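Ullent gripper trials

The Ullent gripper trials were a comparison of two-finger end effectors for handling cloth, carried out at the Lustwood workshop under Mandla Magagula and Lizelle Motaung. The results were circulated on October 12, 2018.

Background

Rigid parts can be picked up from a known position. Cloth changes shape when touched, and a gripper that closes well on a block may slide off a fold or catch two layers at once. Earlier work at Lustwood used a suction head, which leaked through woven material and was dropped.

Equipment

Two grippers were compared on the same arm. The Josik has straight parallel jaws with hard tips. The Makhubela has angled fingers that close to a pinch. Each carried a small camera at the wrist, so that the contact point stayed in view during the approach. Salim Kombo wrote the controller, which limited closing force and logged finger position.

Method

Each gripper made 100 attempts per fabric, for a total of 800 attempts over four fabrics: cotton sheeting, fleece, toweling and camouflage-print cloth. An attempt counted as a success if the cloth was lifted and held for 2 seconds.

Findings

The Makhubela held thin fabrics more securely — its tips gathered the material before closing fully. The Josik did better on toweling. Patterned cloth gave the fold detector more trouble than plain cloth with either gripper, and Bongani Rampersad later retrained it on printed material.

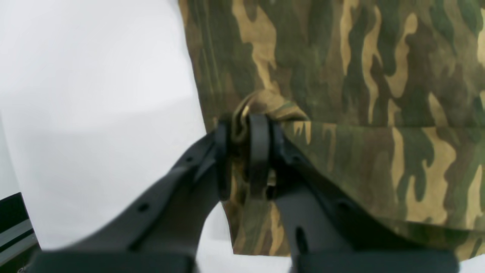

Unathi Mofokeng repeated the fleece series with softer tip pads, but those results were kept separate from the main comparison.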